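法律基础课程讲义 第七讲
轻罪案件与基层法院的审理程序

本讲内容
一、案件怎样进入基层法院
二、首次到庭
三、认罪与不认罪
四、保护令及其违反
五、量刑与费用
六、课堂练习与阅读安排

本讲以普通法地区的基层刑事法院为例。各地名称不同,有的叫治安法院,有的叫地方法院,但处理轻罪的步骤大体相近。为了讲述方便,讲义里的地名 Preltville 和 Vasbridge 贯穿全讲,前者设有基层法院,后者设有上级刑事法院。本课程不要求记住某一地的具体条文,考试时会附条文节选。

一、案件怎样进入基层法院

进入法院的途径有两种。第一种是逮捕后起诉:警方逮捕嫌疑人,讯问,决定是否起诉,起诉后或者羁押候审,或者附条件释放。第二种是传票:不逮捕,由检控方把传票寄到被告人的住址,写明指控的罪名、到庭日期和法院地址。交通类和欠费类案件多数走第二种途径。

两种途径对被告人的处境影响很大。被羁押的人通常在下一个开庭日就要带到法官面前,周五晚上被起诉的,有的法院安排次日上午开庭处理。收到传票的人则有几个星期准备时间,可以先找律师。

要注意“逮捕”和“起诉”是两件事。被捕的人不一定会被起诉,新闻报道里常把两者混在一起写。做案例摘要时请分开写明。

二、首次到庭

首次到庭时,书记员核对被告人的姓名、住址和国籍,宣读指控,然后询问是否认罪。被告人此时还没有律师的,可以要求见当值律师。当值律师一般上午九点半以前在法院等候,不收费,但只处理当天到庭的事项,不负责之后的审理。

案件按严重程度分为三类:只能在基层法院审理的、只能在上级法院审理的、两边都可以审理的。第三类要先确定审级。法官听取双方意见后,判断自己的量刑权限是否足够。如果认为不够,移送上级法院;如果认为足够,仍要征求被告人的意见,被告人有权选择由陪审团审理。

保释问题也在首次到庭时处理。原则上应准予保释,检控方反对的,要说明理由,常见的有三项:可能不到庭,可能再犯,可能干扰证人。法官可以附加条件,例如:
——居住在指定地址
——不得直接或间接联系某人
——不得进入某条街道或某个区域
——每周到警署报到
——晚间宵禁

违反保释条件本身不一定构成新的罪名,但会被带回法院,重新考虑是否羁押。这一点与下面讲的保护令不同,复习时请对照。

三、认罪与不认罪

认罪的,检控方陈述案情,辩方作求情陈述,法官可以当庭判决,也可以押后,等候判前报告。报告由感化部门准备,内容包括被告人的工作、住所、家庭、饮酒和用药情况,以及是否适合社区刑罚。

不认罪的,法院要作案件管理:争点是什么,需要哪些证人,证据有没有披露,预计审理多长时间。然后定审理日期。基层法院的审理没有陪审团,事实和法律都由法官或者裁判员决定。

量刑减让与认罪的时间有关。越早认罪,减让越多;开审当天才认罪,减让很少。减让的理由有两点,一是证人不必出庭,二是节省法院时间。学生常误以为减让是对“悔意”的奖励。悔意是另一项从轻因素,单独考虑。

还有一种情况,被告人承认行为,但不接受检控方所说的某些细节,可以提出书面的认罪依据。检控方不接受而分歧又影响量刑的,法院要另外开庭听取证据,只解决这一分歧。 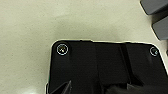
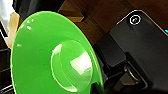
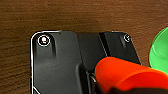 四、保护令及其违反

保护令是民事命令,由家事法院或者民事法庭作出,申请人一般是现任或前任伴侣、亲属或同住者。命令的内容包括禁止使用或威胁使用暴力、禁止联系、禁止靠近住所。作出命令的证明标准是民事标准,即可能性较大。

违反命令则可能是刑事罪名,证明标准变为排除合理怀疑。检控方要证明:
1. 命令有效,行为发生在有效期内;
2. 被告人知道命令的存在和内容;
3. 被告人作出了命令禁止的行为;
4. 没有合理理由。

第四项的举证责任要仔细看条文。多数法域的做法是,被告人提出有关理由的一些证据之后,由检控方证明该理由不成立。

案例甲(Teixeira 案)
命令禁止被告人进入某街道。被告人在该街道的公交站下车,换乘另一路车,停留四分钟。他承认知道命令,主张换乘没有别的路线。检控方提交了线路图,显示前一站也可以换乘。法院认为理由不成立,定罪,但因没有接触申请人,只判罚款。

案例乙(Ridard 案)
申请人主动打电话,请被告人来取走个人物品。被告人到场后双方没有争吵,邻居报警。争点是申请人的邀请能否成为合理理由。法院指出,命令是法院作出的,申请人不能自行解除;想改变命令,应当向原法院申请变更。定罪,量刑时把邀请作为从轻情节。

两案对照时注意:甲案争的是事实上有没有其他选择,乙案争的是同意在法律上的效力。

五、量刑与费用

量刑分几步走。先看罪责和损害,确定起点;再看加重和从轻因素,在幅度内上下调整;然后考虑认罪减让;最后看总体是否相称,多项罪名同时判处时尤其要看这一步。

常见的刑罚由轻到重为:无条件释放、有条件释放、罚款、社区刑罚、缓刑、即时监禁。罚款要与收入相适应,所以被告人须填写收入支出表。不填的,法院按推定收入计算,结果往往偏高。

费用部分学生容易漏算。设 Preltville 法院对某被告人判处罚款 1,000 元,另须支付检控费用和附加费,三项合计 2,185 元,那么检控费用和附加费两项之和为 1,185 元。若准许分期,每月 70 元,第 31 期后尚欠 15 元,第 32 期付清。法院一般希望在较短时间内缴清,期数过长时法官会询问能否提高每期金额。

被告人对定罪或量刑不服的,可以向 Vasbridge 的上级法院上诉。已经认罪的,原则上只能就量刑上诉。上诉后的刑罚可能加重,律师应当事先告知。

六、课堂练习与阅读安排

练习一:把案例甲改写为检控方的开案陈述,不超过一页。
练习二:假设你是案例乙的辩护律师,写出求情要点,并注明每一点的证据来源。
练习三:列出保释条件与保护令在作出机关、证明标准、违反后果上的区别,用表格。

练习 2 需在下次小组讨论前交给小组长,另两题自行完成。旁听作业安排在十一月,每人旁听一个上午,笔记里不写当事人的姓名和住址,以罪名和程序阶段代替。进入法庭前关闭手机,庭内不得录音、拍照。

阅读:教材第九章全部,第十章只读关于认罪减让的一节。下一讲讲证人作证和特别措施。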